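Keeping a fleece throw from sliding off a wire chair

Household help > Furniture and textiles

Posted by petier_flat

I have a set of black wire dining chairs, the sort made from thin metal rod bent into rectangular loops, with no upholstery at all. They are cold to sit on from October onwards and the wire leaves marks on the backs of your legs. I bought a pale fleece throw with a looped pile to drape over the one I use at my desk. It measures 96 cm by 140 cm.

The problem is that it will not stay put. I hang it over the back, sit down, and within an hour the whole thing has crept forward and is under me in a lump. If I pull it further over the back to compensate, it slides off behind the chair when I stand up. The rods are smooth and there is very little surface for the cloth to rest on.

I do not want to sew anything permanent because the throw has to be washed. I also do not want to glue anything to the chair, as the flat in Petier is rented furnished and the chairs are on the inventory. Is there a way of draping it that works, or do I need clips of some kind?

A second, smaller point: the pile has flattened along the line where it goes over the top rod. Can that be reversed?

Posted by Junduvari_Textiles_Bench

Sliding has two causes here and they are best dealt with separately.

The first is balance. A throw laid over a thin rod is a weight on each side of a pivot. If one side is much heavier, it will win, and sitting down adds a pull on the front side every time you shift. With a solid chair back the friction is spread over a wide board and hides a poor balance. With a single rod a few millimetres thick it does not.

The second is the face of the fabric. Most fleeces of this type have a looped or nubby side and a flatter knitted side. The looped side catches on things. The knitted side is comparatively slick. Many people put the soft side outwards all the way round, so the slick side is the one against the metal.

What I would do, in this order:

1. Turn the chair so that you are facing the back of it. It is much easier to judge the hang from behind.

2. Fold the throw in half lengthways if it is wider than the chair. A double layer has looped pile on both outer faces, so whichever side meets the wire has some grip.

3. Lay the fold along one side of the chair back, with more cloth at the front than behind. On a chair with a back of ordinary height, a third behind and two thirds in front is a reasonable starting point. The front portion will rest on the seat, so its weight is no longer hanging from the rod.

4. Set the corners last. Take a top corner in each hand, lift the cloth clear of the rods and let it fall again. Dragging it across the wire while it is resting there pulls the loops and shifts the middle. Lifting leaves the middle where it was. A thick pile will stand up in a rounded peak where you hold it, and this drops when you let go and can be smoothed with the flat of the hand.

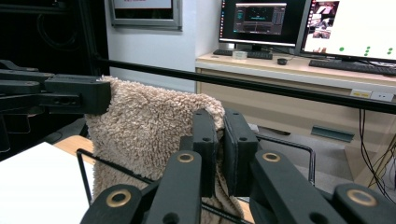 5. Tuck the rear portion. On a chair made of loops there is normally a gap between the back and the seat. Pass the rear tail forwards through this gap and lay it flat on the seat, under the front portion. Your own weight then holds both ends. This is the step that stops the creeping, and on most wire chairs nothing else is required.

6. Sit down, stand up, and look at it. If it has moved evenly, lengthen the tail. If it has moved to one side, the fold was not square and you need to go back to step 3.

If your chair has no gap, or the tail is too short to reach, use ties. Two lengths of flat cotton tape, passed through the pile side of a folded corner with a large safety pin and tied round the upright rods, will hold without marking the finish. They come off for washing. I would avoid bulldog clips. They bite the loops flat and the metal edges can scratch a painted rod.

On the flattened line: this is compression, and in a synthetic fleece it can usually be improved. Wash on a cool programme without fabric softener, shake it hard while damp, dry it flat, then brush the line lightly against the direction it has been lying. Do not iron it. Synthetic loops can be permanently glazed by heat and there is no way back from that. Moving the fold a hand's width along each time you put the throw back will prevent a new line from forming.

Posted by tolville_11

Shelf liner. The rubbery mesh kind on a roll. Cut a strip and wrap it round the top rod, throw goes over it. No glue needed. Looks a bit ugly from the back but you are sat on the other side.

Posted by Chamoun Loft

I run a small letting business and have furnished several flats with chairs like these. The tuck described above works, with one reservation – it depends on the length of the throw. At 140 cm there is enough for the back and the seat with a tail left over, but only if you run the long side from top to bottom. Across the short side you will have almost nothing to tuck. The original post does not say which way round it is hung, and I suspect that is half the trouble.

I would not use the rubber mesh for long. We had it on one chair over a summer and it left a tacky residue on the black coating, which took an evening with warm soapy water to remove. If you do use it, take it off every few weeks and wipe the rod.

An alternative is a thin seat pad with ties, fixed to the seat wires, and the throw laid over the top of it. The pad gives the fleece something to grip and also deals with the marks on your legs, which a single layer of fleece will reduce but not cure. Choose a pad slightly smaller than the seat so that the ties do not show.

Posted by petier_flat

Thank you. It was hung the short way. I have turned it round, left the tail under the front part, and it has stayed in position for two days of normal use. I have ordered a pad as well. The flattened line will have to wait for the next wash.

Last updated January 28, 2023
836 views

Related threads

Washing a sherpa blanket without matting the pile
Felt or rubber feet for metal chairs on laminate
Wire chair leaves marks on a wool jumper
Loops pulled on a bath mat – can they be trimmed?
Fleece throw shedding after first wash
Seat pad ties that will not stay knotted
Touching up chipped black paint on metal furniture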